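Verncombe seed swap outgrows the old chapel

The seed swap in Verncombe, which began with two neighbours and a biscuit tin of runner beans on a garden wall, will move into the larger hall at Plesar next spring after its best season yet. By the end of July the swap had handed out 334 packets, nearly all of them saved from gardens and allotments within walking distance of the chapel, and a good many of them labelled in pencil on the backs of old envelopes.

Kenneth Innes, who has looked after the swap from the start, said he was delighted, if a little weary. "We had people queuing past the gate for the Morais pea, and I'd only grown the one row of it," he said. "I went home and dug up half the lawn."

The new hall has room for 40 tables, a proper kitchen and (to the great relief of anyone who remembers last March) heating. Murdo Kerr will again be giving his talk on saving tomato seed, and would be very glad of clean jam jars beforehand.

Packets left over from this season are being kept in shallow plastic bins until the move.
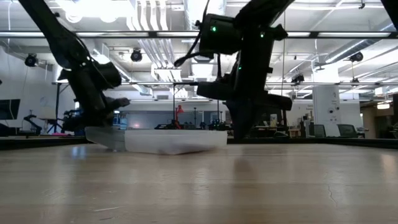 Page last updated: July, 4.15 pm

Anyone with seed to spare is warmly invited to bring it along, in whatever quantity, with the name and the year written on the packet if they can remember them.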